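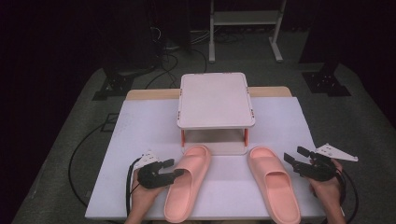

Priya Obi wrote in to say her slides live in a heap by the back door and she wants them up off the floor, but every shoe rack she looks at is too big for her hall. Fair enough. Mine's tiny too. A little plastic stool does the job for one pair, two at a push if the second goes underneath.

So. Slides and stools, quick notes before I have to run.

Cleaning first

Do the soles before anything goes on the stool. Old toothbrush, dish soap, lukewarm water. Get into the grooves. Strap next, inside and out, then the footbed, where the gray marks are. Baking soda paste if they're bad. Leave it on while you make coffee, rinse.

No bleach on pink ones. I did it once, went blotchy, never came back.
Dry in the shade. Not on the radiator, not on the dash of the car. Foam soles can shrink and then you've got one foot a half size smaller.

Cover the table

If you're working on a table put something white down. Big sheet of paper, old foam board, whatever. Grit shows up right away and you can tip the lot in the trash after. Saves the wood aswell.

Pick them up by the straps, one each side, keep the pair together. Toes toward the stool, heels toward you.

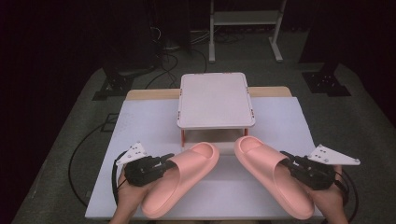

Setting up the stool

Flat top, rounded corners is best. Square corners catch your shins in a narrow hall. Wipe the top, wipe the legs, push down on each corner to check for wobble. If it rocks, felt pad under the short leg.

Slides on top side by side, straps up. Too wide? Turn one around heel to toe, or stack them sole to sole.
Leave the space underneath open if you can, easier to sweep. Flip flops can go there in July when everybody's in and out of the yard.

Smell

Baking soda in the footbed overnight, knock it out in the morning. Newspaper if theyre damp. Change the paper, don't just leave the same wad in there for a week.

Juniper Mbeki swears by cold tea bags. Haven't tried it. Will report back.

Next time: boot trays.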